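Thread by Binta Ugwu
Home robots, shared workshops, too much solder

Okay, robot arm thread! A few of you asked what I've been doing at the Tandarbridge workshop every Tuesday night, and the answer is teaching a secondhand arm to set a table. It's going well enough that I want to write it all down before I forget the dumb parts.

Quick background. I'm not an engineer. I do payroll for a flooring company. I started coming to the shed to fix a kitchen chair and stayed for the company and the bench space (and Ionuț's thermos of coffee, which is strong enough to strip paint).

The arm is called Onyeka. It came as a box of parts from someone clearing out their garage, with no manual, half the screws in a margarine tub and one joint wired backwards. I found the backwards joint by turning it on. Bang, straight into the pegboard. No injuries apart from the pegboard.

Getting it to stand up took most of the winter. The base had been drilled for a different bench, so Kiều Ngô made me a new mounting plate out of aluminium offcut and wouldn't take any money for it. I brought butter tarts. She took the butter tarts.

Lesson one, for anybody starting out: label your cables at BOTH ends. I labelled one end, in pencil, on masking tape. By the second weekend the tape was on the floor and I was following grey wires through a cable sleeve with my fingers like I was doing a crossword in the dark.

Lesson two: your power supply is too small. Whatever you bought, it's too small. Mine ran everything beautifully until the shoulder and elbow moved together, and then the controller would brown out and the whole arm would sag like it had heard bad news. Bigger supply, fatter wires, problem gone.

Now the fun bit, the gripper. I wanted two fingers and a camera down at the wrist, so the arm gets a view of whatever it's reaching for. Everybody at the shed had an opinion on this and I heard all of them, some of them twice.

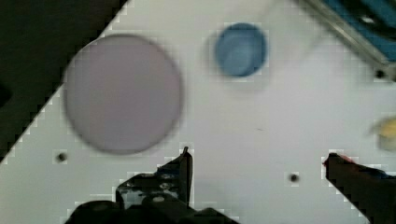
6 min read

So there's the wrist view. A disc, a blue cup, white tabletop, and the two black fingers at the bottom waiting for orders. I love it. It's blocky and soft around every outline and I still get a little thrill when the feed comes up on the laptop.

The job is simple to say out loud. Pick up the cup, put it on the disc. My four-year-old nephew can do it while singing. Onyeka needs to be told what a cup is, where the cup is, how high the rim is, how hard to squeeze and when to stop squeezing.

I'm doing it by demonstration. I drive the arm by hand with a little controller, it records the camera and the joint positions together, and later a model trains on the whole pile. Each go is an episode. One cup, one trip, save, reset, put the cup somewhere a bit different, go again.

We're at 34 good episodes as of this week. "Good" meaning the cup arrived, I didn't panic halfway, and I remembered to hit record. That last one has cost me more episodes than anything mechanical. There's a sticky note on the laptop now. It says RECORD? in Ekaette Etim's handwriting and it's underlined three times.

Why a pale disc on a white table, asks Chinyere Akpan, who is sensible. Fair question! It's what I had. It's a sort of light mauve, and when the camera's moving its outline goes very soft. The cup is much easier, nice solid blue against the white. There's another blue thing with a metal edge up in the corner of the view, though, and I do want to know if the model gets those muddled.

I went back and forth on clearing everything else off. My current thinking is to leave a bit of clutter in, because a real table has clutter on it. My actual kitchen table has mail, a bike light and a bowl of onions. If the arm only works on a bare table it's not much use to me.

Compression! I need to talk about compression. I had the video squashed way down so the old laptop could keep up, and you can see what that does: the table edge comes out as a staircase, and there's a thin bright halo along the top of the right finger. My eye skips straight over it. I have no idea yet if the model's will.

Ionuț says bump the quality and drop the frame rate. Kiều says keep the frame rate and fix the lighting. They've been having this discussion across me for a couple of weeks, very politely, like two people holding a door for each other. I'm going to try both and report back.

Blur is the other one. I drive too fast. When I'm excited I push the stick all the way over and everything in view smears. There's a pale yellow thing over at the right in that shot that's basically a smudge. Slower hands make better data, and they make for a much calmer arm as well.

A few of you will spot the holes in the tabletop. I've grown fond of them as landmarks. When I'm lining up a reach I'll think "cup's up past the middle hole" and it gives me something to steer by on a big white surface that otherwise has very little going on.

Software corner, for the three people who want it. Joint logging is a script called Gadlow that I started from scratch and have now rewritten 2 times. The first version saved the camera and the joints on separate clocks. Do not do this! Everything looked fine until I played an episode back and the arm was reaching for where the cup had been a moment earlier, like a goalie in a bad dream.

Version two fixed the clocks and broke the saving. Version three does both, and names the files properly, and beeps when it's done. I'm prouder of the beep than I should be.

The training side is a small open model I'm running overnight on a borrowed graphics card. First proper run was 4000 steps. I set it going before bed, came in the next morning still in my work clothes and pressed play with my coat on.

It went for the cup! It really went for it, smooth as anything, came down right over the top and then stopped with the fingers open, just hovering. Stayed there. I waited. Ekaette waited. Eventually she said "maybe it's thinking" and I had to go to work.

Pretty sure I know what happened. In a lot of my episodes I hover over the cup while I work up the nerve to close the fingers. So I've taught a robot to hesitate. It learned me perfectly. New rule: commit. Get over the cup, go down, close, lift.

The next batch is going to be all decisive trips. I did a practice run of them last night and it feels completely different, like learning to merge onto the highway. You pick your moment and you go.

Someone asked about cost. I've been trying to keep a list and it's a bit embarrassing how much of it is connectors. The arm itself was cheap. The rest is cables, crimps, more crimps after I did the first ones wrong, the power supply I should have bought first, and butter tarts.

Someone else asked if it's safe. I keep the speed limits low, there's a big stop button within reach of whoever's driving, and nobody leans over the table while it's powered. The pegboard incident did more for our safety habits than any poster could have. If you're building one of these, wire the stop button before you wire anything interesting.

And yes, it can drop things. So far it's only been asked to move a cup, and I'm not moving up to anything breakable until it's boring. I'd like it boring by November. Kiều has offered me an ugly mug from her cupboard as the first serious test and I don't think she wants it back.

Chinyere's started her own, by the way! She's calling hers Rison and it's going to sort buttons and small hardware. Smaller arm, much neater wiring than mine. She labelled both ends of every cable and she makes sure I know about it.

I think my favourite part of all this is how much of it turns into talking. You're stuck on a gripper, you say so out loud, somebody puts down their sanding block and wanders over, and twenty minutes later there's a drawing on the back of a receipt. I've kept most of the receipts.

What I'd love from you lot: if you've trained anything from a wrist camera, did you add a second view from the side? I can see the cup coming, but judging height from straight over it is rough, and I wonder if half my hovering is really me not knowing how far down I am.

Also taking suggestions for fingertip padding. I've been sent links to silicone, bike inner tube, shelf liner and the stuff they put on the bottoms of slippers. I want grip without it sticking when the fingers open. Colour doesn't matter, although Ekaette votes orange.

Next up is the decisive batch, then the lighting test, then another overnight run. I'll post the playback whether it grabs the cup or just hangs there over it again.

Right, the kettle's on and there's a bag of crimps with my name on it. More next Tuesday!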